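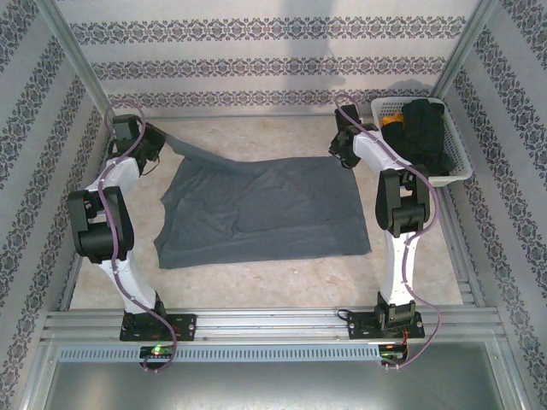 Keston Classroom Verb Card Set - Spanish, Level 2

The Keston set contains 371 cards for teaching regular and irregular Spanish verbs in elementary and middle school classes. Each card shows the infinitive on the front and the present tense forms on the back. Of the total, 300 are verb cards. The rest are pronoun cards, time expressions and blanks.

Cards are sorted by ending (-ar, -er, -ir) and marked with a colored corner. Stem-changing verbs carry a second mark next to the first. Verbs with an irregular yo form, such as hacer and salir, are printed in bold on both sides.

The set follows the word order of the Brosik Spanish workbooks but does not require them. Teachers using another course can re-sort the cards by theme with the 5 divider tabs supplied: home, school, food, travel and daily routine.

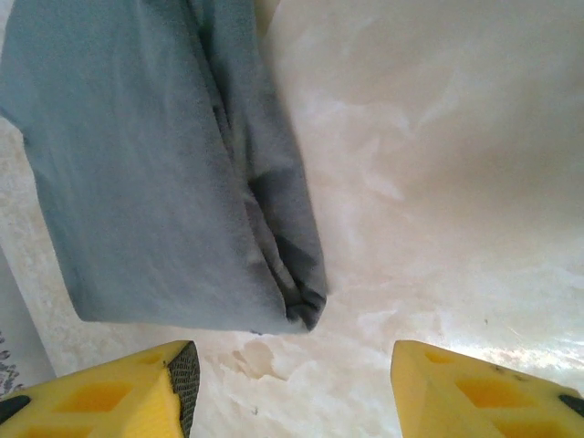
The daily routine group includes reflexive verbs (levantarse, vestirse, acostarse). The pronoun is printed in a lighter type so that students can see it move when the verb is conjugated. Vosotros forms are included on all verb cards and can be covered with the sliding strip if they are not taught.

Contents
Verb cards, pronoun cards, time expressions, blanks
5 divider tabs
2 sliding strips
Teacher booklet with answer key

Card stock: matte, uncoated on the front - pencil can be erased, marker cannot.
Storage: lidded box, fits a standard shelf.
Language of booklet: English and Spanish.

Compatible items
Jato pocket chart, wide
Tuncer card rings, large (cards are pre-punched)

Level 1 cards are the same size and may be mixed with this set. Replacement tabs and strips are sold separately. Single replacement cards are not available. School orders placed in July ship in August.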